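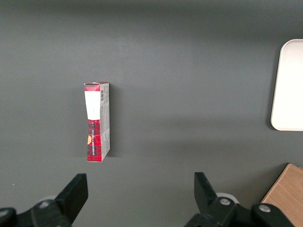

Photo: Findden Bench Automation, set-up guide image library

Section 3: Before you buy anything

This section covers planning and budgeting for a Moden two-arm bench cell. Please read it with the purchase order still unsigned. Section 4 (Unpacking) is far more enjoyable and will still be there when you get back.

3.1 Decide what the cell will handle

1. Collect the things you want picked up. Put the real ones in a box and keep the box. A spreadsheet of dimensions tells you nothing about how a carton behaves once its sides have gone soft.

2. Sort them by shape: tall and narrow, round, flat, awkward. Most sites find that awkward is the largest pile.

3. Measure the widest face each item could present to the gripper, then the narrowest. A slim carton standing upright can be taken across its thin side, provided it stays upright.

4. Write down where each item starts and where it has to end up. "On the table" is a location. "Somewhere sensible" will come back to you as a change request.

NOTE: If you are still arguing over the list at this point, stop and finish the argument. Grippers are quoted against the list.

3.2 Work out the bench

1. Allow clear space behind the arm bases for cables. Everyone budgets for the arms. The cables then arrive and take up residence.

2. Choose a matte top in a plain, dark colour. Glossy benches look wonderful in the brochure and give wrist cameras a great deal to think about.

3. Mark both arms' reach in masking tape before you order the bench. Where the two areas overlap is where shared work gets done, and where arms meet if the program is careless.

4. Place your trays, boards and cabinets inside the tape. Anything outside it is furniture. 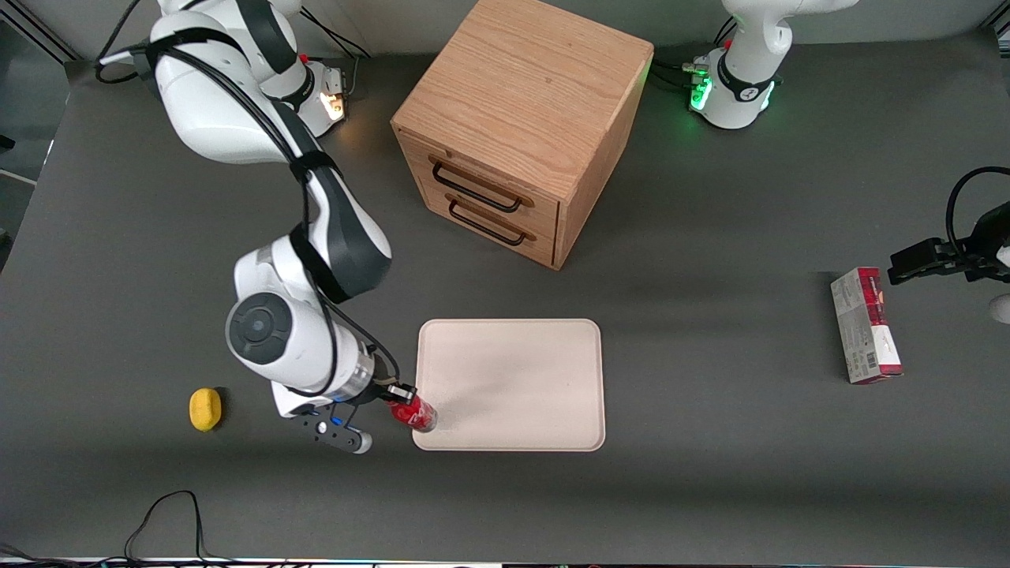
5. If you plan to include drawers, check the approach to the handles as well as the distance. A cabinet turned on an angle may suit one arm and be a nuisance to the other. Try it both ways with cardboard mock-ups, which cost nothing and can be trodden on.

CAUTION: Keep loose cable away from the near edge of the bench, where people lean. Order the longer cable tray (Warent part 237) with the cell. Ordering it later means a second delivery charge and a second conversation with accounts.

3.3 Build the budget

1. Start with the quoted price of the cell, then add the lines below. None of them is in the quote and all of them are real.

Spare fingertips, two sets at least
Mounting hardware for each camera
Cable tray, ties and strapping
Test stock, to be dropped, squeezed and generally insulted
Staff time for set-up and teaching

2. For test stock, allow $200 a quarter. Cartons and cans are cheap one at a time, which is how the spending gets past you.

3. Allow 9 working days for set-up and first teaching. You may have been told two. Ask whoever told you whether they will be present.

4. If you are adding the Liu wrist camera kit, put it on the original order. The bracket has to be fitted before the arm is calibrated, and fitting it afterwards means calibrating again.

NOTE: The service plan is priced per arm. A two-arm cell has two arms. We mention this on account of past correspondence.

3.4 Before you sign

1. Check that the bench can be bolted down, and that whoever looks after your floor agrees.

2. Check power at the bench itself, and not at the far wall by way of an extension lead.

3. Confirm who will be trained, and that they know about it.

4. Quote planning form 3157 on your order, and attach your item list and a sketch of the taped bench. A photo of the tape will do.

CAUTION: Do not book the old process out of the building for the day the cell arrives. Run the two side by side until the cell has done a full week of your own work with your own stock.

Go to Section 4 once your order has been confirmed in writing.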